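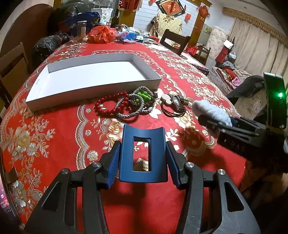

3.2 How people pair and put away their socks

I came to this part of the study with a guess of my own, and I should own up to it. I'm a folder. My mother rolled socks into tight little balls, and I spent years picking stretched-out cuffs off my ankles, so I went in fairly sure that the rollers would complain more than anyone else. They didn't, and I'll get to that.

We mailed the household diary to 370 homes in Luangrath and got 149 back in good enough shape to use. Each diary ran for two weeks. People wrote down when they did laundry, who paired the socks, how long it took, and what became of the ones left over. Chiharu Tanabe read every page and did the first round of coding. I did the second round without looking at hers, and we argued over the entries where we disagreed (mostly the word "later," which can mean that evening or next May).

Figure 3. A gray sock with a navy cuff.

Some 60 of the homes kept what we ended up calling a waiting place: a drawer, a bag on a doorknob, the top of the dryer. Single socks go there until the other one shows up. I had expected these homes to be the tidy ones, but their pairing sessions were longer, and the diaries are full of grumbling about it. One woman wrote that she had moved the same green sock through two apartments -- she couldn't say why, and she wasn't planning to stop.

Rollers and folders came out about even on complaints. What did make a difference was who did the pairing. When the wearer paired their own socks, mismatches hardly bothered them. When somebody else did it, small things like a twisted heel or a cuff turned the wrong way got written up at length!

Shirley Dobson has suggested that the diary itself made people fussier, and I think she's partly right. Entries get longer in the second week, and a few people told us they had started pairing more carefully once they had to write it down. We come back to this in Section 5, along with the homes that buy only one kind of sock and had very little to report.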